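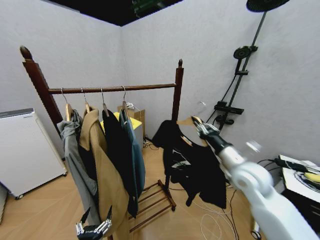

Redport Home Forum > Storage and Small Rooms > Open clothes rack instead of a wardrobe, is it a good idea for the long term?

12 replies

mossy_stairs
Good evening to all. I moved in August to an apartment where the bedroom has no closet. The room is small, and a normal wardrobe would block half of the window. So I bought an open rack, the Lerkach in dark-stained wood, 179 at Jurnham. It has two tall posts with pointed tops, one rail between them, and a slatted shelf at the bottom, near the floor.

I like how it looks against the light floor. The dark color was a risk, but with the pale walls it is good. Now I have some questions before I give away my old chest of drawers.

First, the coat. I have a long camel coat and it hangs very low. Between the coat and the bottom shelf there is not much space left, so I don't know what I can put on the shelf. Second, the gray hoodie loses its shape on the hanger, it hangs down like a wet towel. Third, do clothes on an open rack collect a lot of dust? I would be grateful for the experience of people who have lived with one for more than a few months.

kettle_and_string
Welcome! I had a similar rack for 2 years. Dust is real but it is not terrible. It falls on the shoulders, mostly on dark clothes. The things you wear every week stay clean because you move them. The suit I wore only at weddings was gray on the shoulders, and it was a black suit.

For the hoodie: fold it. Knitted and heavy soft things should not hang.

hallway_hannes
I must disagree a little with the folding. A hoodie in thick cotton can hang very well if the hanger is wide enough. The problem is usually a hanger which is too narrow, and then the shoulder falls over the end. What is the width of your hangers?

mossy_stairs
They are wooden ones with metal hooks, the simple type from Petrenko. I did not measure them. For the coat they are fine, the collar sits nicely. For the hoodie maybe you are right, I will look tomorrow.

tinroof
Sorry but I would return it. 179 for two posts and a rail is too much money. I made mine from a broom handle and two brackets and it carries all my winter things. And an open rack always looks untidy, there is no door to close when guests come.

kettle_and_string
A broom handle is okay if you can drill. Many of us are renting.

tinroof
Fair. I own my place, I forgot that other people can't drill.

lowshelf
About the bottom shelf: flat shoes only, and put them at the end where the short clothes hang. I keep all my long things on the left and all the short things on the right. Under the shirts and T-shirts there is a lot of free height, you can even put a low basket there. Under the coat, leave it empty. The hem of my coat was touching my shoes the whole first winter and it got a line of dirt which did not come out at home. I had to pay the cleaner.

mossy_stairs
Thank you lowshelf, this is useful. At the moment my order is hoodie, camel coat, something black, then a dark teal shirt. So the coat is almost at the left already, and the hoodie is pressed by it from the side. If I put the coat first, the hoodie would be free. The black T-shirts I was going to fold in a drawer, but with the print on the front they get a crease exactly across the picture. Would you hang T-shirts?

lowshelf
Yes, if there is a print. A crease in a print can crack it after many washes. The plain ones I fold. But put the hanger in from the bottom of the shirt and not through the neck! I ruined the necks of several good T-shirts before I learned this.

hallway_hannes
I agree with this. Also all hooks in the same direction, with the open side to the wall. Then you can lift many things together if you must clean the rail.

parsnip_pete
Can I ask about the weight? I looked at the same rack at Jurnham and the rail is 800 mm wide on the label. With winter coats from two people I was afraid it will bend in the middle.

mossy_stairs
Mine does not bend, but I am one person and I have only one heavy coat. I can't promise for two people. What I noticed is that the screws needed to be tightened again after the first week. After that, no movement.

kettle_and_string
For two people I would take two small racks and not one long. Mine was longer than yours and it had a curve in the rail at the end. Not a big one, but I saw it every morning from the bed and it made me a little crazy.

quietcorner
One thing which was not said yet: light. If the rack is near the window, the sun will take the color from one shoulder. My navy jacket has now one navy shoulder and one that is almost purple. Turn the clothes from time to time or choose the darker corner. And please leave a hand of space between the clothes and the wall, the air must go behind them. In my old apartment the corner was a bit damp and a wool coat had a smell in spring.

mossy_stairs
I had not thought about the sun at all. The rack is close to the corner, so it should be fine, but I will pull it forward a little. Behind it I still have a cardboard box and some black cables on the floor, so it is a good reason to clear that part too.

tinroof
Cables on the floor behind clothes is where the dust lives. Tie them together and fix them up along the baseboard, then you can pass with the vacuum cleaner. This advice is free, same as my broom handle.

mossy_stairs
Accepted, both. Not the broom handle.

Update for those who asked: the coat is now on the far left, next comes the black one, then the shirts, and the T-shirts with print are hanging at the right. The hoodie is folded, because I measured and the hanger was really too narrow for it, so hallway_hannes and kettle_and_string were both right in some way. On the right side of the bottom shelf there are two pairs of flat shoes. I keep the chest of drawers until spring, for the sweaters. If somebody knows a cotton cover for the shoulders that is not expensive, please write it under this post.

lowshelf
Old pillowcase, small hole in the middle of the closed end for the hook. Mine is striped and it has been on the good jacket since last winter.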